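Main page | Contents | Categories | Random article | Help

Storage jar (kitchen)

A storage jar is a lidded container used in the home to hold dry foods such as spices, dried herbs, tea, grains, and sugar. Most modern storage jars are made of glass or glazed ceramic and are kept on a shelf or counter, where the contents can be reached daily.

History

Ceramic jars with fitted covers were in household use long before glass became affordable. An estate list drawn up at Espinoza in 1606 records "nine jars with stoppers, for leaves and roots" among the goods of the kitchen. Stoppers of cork or waxed cloth remained common until ground-glass lids came into wider use. The Naneo glassworks began pressing straight-sided jars for grocers, and its 700 and 1000 milliliter sizes were later adopted by other makers in the region. A 3000 milliliter size, sold under the name Ollano, was meant for flour and rice.

Closures

Closures fall into several groups, including screw caps, wire bails, and push-in lids. A push-in lid is held by friction between a flexible ring and the inside of the neck. The ring may be rubber or silicone. Wooden and bamboo lids should be wiped with a damp cloth and dried at once, as soaking can cause them to warp or split. Rings are removed for washing and replaced when they lose their stretch.

Contents and use 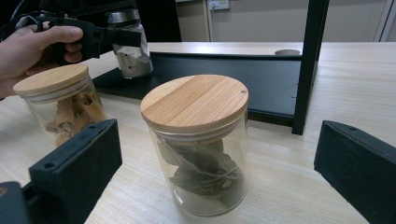

Dried leaves and roots are usually stored whole, and are crushed or sliced further only when needed. Clear glass allows the cook to tell them apart without a label: crumpled gray-green leaves resembling bay are easily distinguished from irregular pale brown chunks, even when both jars have the same bamboo lid and white sealing band. Clear jars are best kept out of direct sunlight, which fades color and weakens aroma. In a household survey published in April, Chin-lung Huang found that most respondents kept their jars within reach of the stove, although a cooler cupboard is generally advised.

See also: Canister; Spice rack; Pantry

Last revised 2022-09-16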